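第四讲讲义:双臂工作台的规矩和好习惯

上一讲拖堂了,控制器参数那一段我讲得太快,有几位同学下课来问,我把补充推导放在课程页面上了,这里不再重复。今天换个口味,讲规矩。我知道大家一听“规范”两个字就想打开手机,我当学生的时候也一样,不过这一讲的内容你们下周进实验室马上用得着,而且期末的实操分里有一大块就看这个,所以还是听一听吧!

先把几个名字交代清楚。咱们课上说的“Penry台”,就是实验室那几张双臂工作台的统称;Cidley是我们自己写的任务记录软件;Flendura是那套整理桌面的练习任务,把散件归到盒子里。你们在共享盘里看到的老文档还会提到Gralari,那是前一版的记录格式,已经停用了,看到就跳过。

一、标准这东西到底管什么

工业机器人这边绕不开的是ISO 10218,分两部分,一部分讲机器人本身,一部分讲机器人的应用和集成。讲人机协作的有ISO/TS 15066,里面谈到接触时的力和压力限值。再往上还有ISO 12100,讲风险评估的一般思路:先把危险找出来,再估计风险,再想办法降下去。

我不打算让大家背条文(我自己也背不下来,每次都得翻)。我想让你们记住的是降风险的顺序。第一步是从设计上动手,比如把夹持力调小,把速度上限压低,把尖的边角磨掉。第二步是加防护,围栏、光幕、联锁,都算。第三步才轮到使用信息,也就是警示牌、说明书、培训。很多学生报告一上来就写“应张贴警示标志”,写完就觉得安全这一节交差了。我每年都要在这种报告上写同一句批语:前面两步呢?

还有一点,小型的桌面机械臂看着像玩具,人就容易放松。力气小的臂也能夹手指,也能戳到眼睛,尤其是你弯下腰凑近去看夹爪对没对准的时候。风险评估评的是整个应用,连同夹具、工件、桌面和站在旁边的人。一条臂单独拿出来很温和,夹爪里夹一支笔,笔尖朝外,那就是另外一回事了。

二、工作区的边界

每次上课我都会问:工作区到哪里为止?大多数人回答“到桌边”。不对哦。机械臂能够到哪里,工作区就要算到哪里,再加上它手里夹着的东西的长度。两条臂对着装的时候,中间那一块是共用的,两边都能伸进去,这块地方要特别规划。

我的习惯是这样的:编任务之前先在纸上画三个区,左臂专用、右臂专用、共用。共用区同一时刻只许一条臂在里面做抓取或放置,另一条要么停在区外,要么停在一个事先约定好的等待位。等待位要写进程序里,给它起个名字,别靠操作的人临时发挥。有的组嫌这样慢,想让两条臂一起在中间干活,可以,但你得先把避碰检查的结果给我看,还要说清楚检查的时候有没有把夹着的工件算进去。

地面上的线也是规矩的一部分。我对地面标线只有两条要求:每个人都说得出它是什么意思,以及设备运行的时候大家真的照着做。要是线贴在那里,大家天天踩来踩去,那还不如撕掉重新想想该贴在哪里。
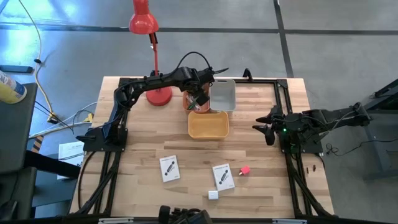
再说桌面怎么摆。Flendura任务里,目标容器和散件最好分开放,容器集中在一头,散件放在另一头,这样臂的路线短,人也一眼看得出哪些东西还没归位。容器之间要留出夹爪张开的宽度。这个宽度很多人会忘,因为摆的时候是用手摆的,手指比夹爪灵活多了,觉得塞得进去就行,结果夹爪一下去就碰到隔壁盒子的边。

装笔、装工具的盒子要多想一步。细长的东西竖着放,高出盒口一截,夹爪从上面下去的时候很容易碰歪。我建议把接近高度设得比最高的那件再高一点,先水平对准,再垂直往下,别斜着插进去。撤出来也一样,先直着抬,抬过所有露出来的尖头,再横着走。这条规矩特别土,但是能省掉你们一大半的返工。

高的东西,比如台灯,要当成障碍物登记。灯罩、灯杆、底座都得算进去,只登记底座的那个圆是不够的。灯的位置一旦挪过,哪怕只挪一点点,障碍物模型就要更新。我知道为了光线好看随手转一下灯头很顺手(我自己也干过,挨过骂),转完请记到Cidley里。

小零件呢,小方块、小销子这一类,靠近框架边的时候要留神。夹爪下去夹一个贴着型材的小件,手指有一侧几乎没有空间。能不能夹、从哪个方向夹,先在低速下试。试不过去就把它判为“不可达”,照实记录,别伸手去帮忙拨一下,然后假装是机器自己完成的。这件事我说得重一点:人手帮过忙的那一次,记录里必须写明。

说明卡片、纸张这类平放的东西也常常被漏掉。它们很薄,看起来不碍事,但夹爪贴着桌面走的时候会把纸带起来。卡片如果属于任务物品,就写进物品清单;如果只是给人看的,开始之前收走。

三、线缆和地面

线缆我想单独拿出来讲,因为巡检时扣分最多的就是它。臂上的线要有足够的余量,让每个关节走到极限位置都不绷紧,余量又不能多到垂下来扫过桌面。检查的办法很简单:断电之后用手把臂慢慢推到几个极限姿势(先看手册,确认这个型号允许手推,并且要托住它),看线圈往哪边甩。甩进夹爪的路线里了,就重新扎。

地上的线呢,能走线槽的走线槽,走不了的沿墙走,实在要横过通道就盖上过线板。颜色不同的线最好在两端都贴标签。喷罐、纸、工具盒,任何跟运行无关的东西,都不要放在台子脚边。喷罐更是要回到化学品柜里去,不管里面还剩多少。

四、开机前、运行中、收工后

这一节是给你们贴在本子里的,我写得啰嗦一点没关系。

开机前,先绕台子走一圈,看框架的螺栓、臂的安装板,再看线。按一下急停,确认控制器真的报了停止,再复位。急停必须在操作员坐着就能够到的地方,起身才能够到的不算。然后把速度调到低速档,让每条臂单独回零,看着它走完。头发扎起来,袖口收好,挂绳摘掉,这几样每年都要有人提醒。

运行中,操作员的眼睛在台子上,另一个人负责看屏幕和记录,所以每组至少2个人在场,一个人不许开机。要伸手进去之前,先喊一声“停”,等另一位回一声“停了”,看到臂不动了,再伸手。喊话听起来有点傻,第一次大家都会笑,喊上几回就顺口了。指示灯亮着只说明那个部件有某种状态,它是什么状态要查手册,别看到绿灯就自己理解成“可以摸”。不同厂家的绿灯含义可不一样!

收工后,两条臂回到停放位,夹爪里不要留东西。断电,等控制器完全关掉再离开。散件放回物品箱,按清单点一遍,缺了就写下来。最后那位同学在Cidley里点“关闭本次任务”,不点的话下一组打不开新的记录,会来敲我的门。

五、记录怎么写才算数

好的记录,别的组拿过去能照着把台子摆回原样。我见过最省事的一份写着“正常”,整整一学期都是“正常”。这样的记录对谁都没有用。

每次任务至少写清楚:谁操作,谁观察,速度上限设成多少,桌上放了哪些物品,有没有中途停过,为什么停。中途停过不丢人,也不扣分,没写才扣分。我们去年11月统计过一次,全部258条记录里,写了停机原因的只有12条。我不相信其他那些都一路顺风,你们信吗?

Ea Eskildsen给我们写过一份记录范本,在课程页面的附件里,一页纸,非常朴素。她的做法是把“我看见的”和“我猜的”分成两栏。比如“右臂在共用区上方停住”写在左栏,“可能是避碰触发”写在右栏。后面查问题的人会很感谢你这样写。我自己现在也这么记,改过来花了4周,手总是想往一栏里写。

六、课堂上常被问到的几件事

有人问,桌面机械臂是不是算协作机器人,算的话是不是就不用围栏了。我的回答是:先别管它叫什么,做你这个应用的风险评估。协作是应用的属性,换一个夹具或者换一个工件,结论就可能变。

也有人问,遥操作的时候人一直在控制,还需要这些规矩吗?需要。通信会延迟,人会走神,主手放下的姿势不对也会让从动臂动一下。遥操作开始和结束的时候都要有明确的接管动作,比如踩踏板或者按键,松开就停。

还有一位同学问能不能在台子旁边喝咖啡。不能。放在走廊的架子上。

七、作业

每组选一个你们准备做的Flendura任务,交一份风险评估,两页以内,表格和文字都行。必须包括:三个区的草图,等待位的位置,障碍物清单,至少一条从设计上降低风险的措施。警示标志可以写,写在最后。

草图手画就好,拍清楚一点,尺寸标上。下次上课我会随机请两组上来讲,讲的时候其他组可以提问,也欢迎刁难。交作业的入口晚上八点关,系统自动关的,我也打不开。

阅读材料:课程页面附件里的Penry台使用须知全文,Ea Eskildsen的记录范本,以及图书馆里ISO 12100的风险评估流程那一章。Gralari的旧文档不用看。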